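Trorkodside Council Meeting Comments: README 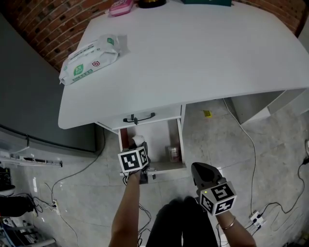

White table with wet wipes, drawer open.

Hello, and thank you for taking an interest in what people say to their town council! This collection holds 1,455 public comments made at open meetings of the Trorkodside town council, typed up from the recordings and sorted by the matter under discussion. It was put together by Cameron Drummond and Ruaridh Galbraith, who sat through far more of the Sengar Road parking debate than either of them had planned.

What is in it

The comments come from 26 meetings. Each one is a row in a plain comma-separated file called comments.csv, and the columns are as follows:

meeting: a running number, starting at 1
item: the agenda item, worded the way the clerk worded it
position: for, against, mixed or unclear
text: what the speaker said, with names of private residents taken out
notes: anything we felt a reader ought to know (applause, a microphone that cut out, a speaker who ran past the bell)

There are 17 agenda topics in all. The biggest by a long way is the Pliren bridge toll, which came back to the council again and again and filled the room every time. Zoning is next, then the library hours, and after that things get pretty thin. Please be careful with the small topics, a few of which have only 5 comments apiece.

How we decided on positions

We each read every comment and marked it without looking at the other's sheet, and then we sat down and talked over the ones where we disagreed. Plenty of people open with "I'm not against this, but" and go on to be very much against it, and those we marked by where the speaker ended up. If we still couldn't agree, the comment went down as unclear. Sarcasm gave us a lot of trouble, and you may well hear some lines differently than we did.

What it can't tell you

People who come to a council meeting at 7 p.m. are the ones who can get there, and they tend to care a great deal. Please don't treat the counts as a poll of the town! Letters and emails to the council aren't included either, although we would love to add them someday.

Changes

The March update fixed the item names for the zoning rows and split the Bruvo depot comments out from general traffic, where they never really belonged.

Using it

You're welcome to use the file for classes, reporting or your own curiosity, as long as you say where it came from. Corrections are very welcome too. Send the meeting number and the first few words of the comment, and one of us will go back and listen again.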